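The Small Games Shelf: What We're Playing This Month

I promised last time that this column would get back to tabletop games, and it has, though I took a detour through the junk drawer first. Plenty of you wrote in after the piece on homemade shuffleboard (thank you, and yes, I'll get to the question about wax) and what most of you wanted was something smaller. A game for one end of a table. A game you can set up while the pasta water heats and abandon when it boils.

So June is ball-and-tray month! You need a ball, a tray and a flat surface, and I've been having a ridiculous amount of fun with it.

The idea goes back to a game Samira Mansour brought to our Wednesday table last winter. She calls it Nimri, which was her grandmother's word for it and may or may not mean anything. In the original you roll a walnut across a tablecloth into a saucer. Everyone at the table gets a turn, the saucer moves after every score, and whoever sends the walnut onto the floor has to refill the tea. We played it until nearly midnight and I went home with a pocket full of walnuts.

The trouble with walnuts is that they go wherever they like. That's charming for an evening and maddening after that, so we started swapping parts out. What follows is where we've landed, and I'd love to hear where you land too.

The ball

Small is good, and bright is better. I've tried a table tennis ball (too skittish, you breathe on it and it leaves), a marble (fast and loud, and it chips things), a wooden bead with the hole plugged, a bouncy ball from a vending machine, and a cat toy that the cat has since reclaimed. A little foam ball was my favorite by a mile. It rolls far enough to be interesting and then it stops, and when it goes over the side it lands without waking anyone.

Color matters more than I expected. My first foam ball was gray and I spent half of one evening under the radiator with a flashlight. Orange is wonderful. You can find orange under a couch. You can find it behind a bookcase, in a shoe, anywhere.

The board

You can play straight on the table, and if your table is smooth and level you should. Mine is neither. It has a seam down the middle where the leaf goes in, and every ball I own knows about it.

A big white board laid flat on top fixes that. Craft stores carry them, office closeout places often have them, and I know at least one reader who uses the back of an old closet door. Get the largest one your table will hold and leave a strip of table showing along one side, so you have somewhere to rest a score pad. A pale surface is lovely for this because the ball stands out from clear across the room, and people wandering by with a drink can follow the game without sitting down.

Check it for level before you start. Put the ball in the center and let go. If it stays, you're in business. If it creeps, fold a piece of paper and slide it under the low corner, then try again. I have spent longer on this step than on some entire games and I regret nothing.

The tray

Samira's saucer is pretty, but the sloped edge spits the ball back out. A shallow plastic tray with a thin raised rim is much kinder. Clear ones are my pick, since you can slip a piece of colored paper underneath to mark whose round it is, or draw a target for bonus points and change it whenever you get bored.

Lay it toward one side of the board. In the middle it's too easy to reach from everywhere, and the long shots across open board are the ones people cheer for.

Hands, or something sillier

The walnut game is played with a flick of the finger. Our version drifted. Somebody tried a pair of salad tongs, somebody else took the other pair, and now we hardly ever touch the ball at all. Picking up is harder than rolling, and it's funnier to watch. Two-handed play is where it gets really good: you have to pick the ball up with one side, pass it to the other in midair, and set it down in the tray. Chopsticks count. Kitchen tongs count. Sugar tongs are a menace. Any sort of two-fingered grabber will do, and if you have a matched pair you can play left against right, which sounds easy and is a complete humbling.

The moment I like best is just before the grab. Fingers open, tips hovering by the ball, everyone gone quiet.
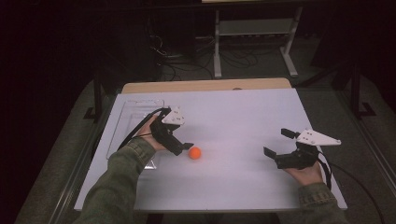

House rules for ball-and-tray

These are ours. Change whatever you want.

1. The ball starts near the center of the board. Nearer to one hand than the other is fine, and you don't get to complain about which.

2. You have 30 seconds per turn. We used to allow a full minute and people dithered.

3. Pick up the ball and get it into the tray. Placed in the tray is two points. Dropped in from a height is one. If it bounces out again you score nothing, but you may make a noise.

4. A clean pass from one hand to the other on the way adds a point. The ball can't touch the board during the pass.

5. Once you've lifted the ball, no nudging it with a wrist or a sleeve. Roll up long sleeves or accept your fate.

6. Over the edge ends your turn, and you fetch. You also make the tea, because some traditions should be kept.

7. First to 13 wins. If two players get there in the same round, they swap hands and play one more turn each.

For little kids, drop the timer and let them use their fingers for the first few rounds. For a room full of adults who think they're good at this, add a second ball in another color and say nothing about which one counts until the turn begins.

Playing alone

I didn't expect to like this as a solo game, and I've now played it on my own most mornings while the coffee brews. Set a timer and see how many clean placements you can manage with your weaker hand. I'm left-handed and my right was a disgrace when I started. It's merely bad now! A reader who signs her letters Vuvton (a name I adore) has kept a running total since we mentioned the walnut version back in the spring. As of her last letter she was at 355 successful placements, all with chopsticks, all before breakfast. She says her soup noodles have never been safer from the floor.

If you want a bit more structure, try clock practice. Imagine the tray is at nine o'clock and set the ball at each hour in turn, working all the way around the board. Far right is the worst. By the time you've carried the ball over to the tray your arm is wobbling and so is your confidence, and I usually have to start again somewhere near four.

Where to find the bits

You almost certainly own a tray already. Look under your houseplants or in the bottom of a packaging box you kept for no reason. Foam balls come in craft packs, and if you split a pack with a friend you'll each have more than you'll ever need until the pets find them. For boards, measure your table first. I didn't, and had to carry one home on the bus and then saw a corner off it in the yard.

If you'd like a thinking-person's companion to all this, two of our regulars are working on scoring variations they call Gendeo and Stemura. Gendeo uses two trays and lets you steal. Stemura is cooperative and very calm, and the whole table shares one ball and one score. Last month's Stemura table kept a tally over the entire afternoon and finished on 1,629 points, after which they all went outside and lay down on the grass. I'll print both sets of rules once they've stopped arguing about the stealing.

Letters

On the wax question: a thin coat, buffed well, and only on the shuffleboard. Please don't wax the ball-and-tray board. I tried it and the ball simply left.

Send me your house rules, your odd grabbers and your worst table seams. I'm especially after left-against-right stories, and anyone who has made it all the way around the clock with sugar tongs should write to me immediately. The next shelf will be card games for two, so if you have a favorite, get it in before the end of June.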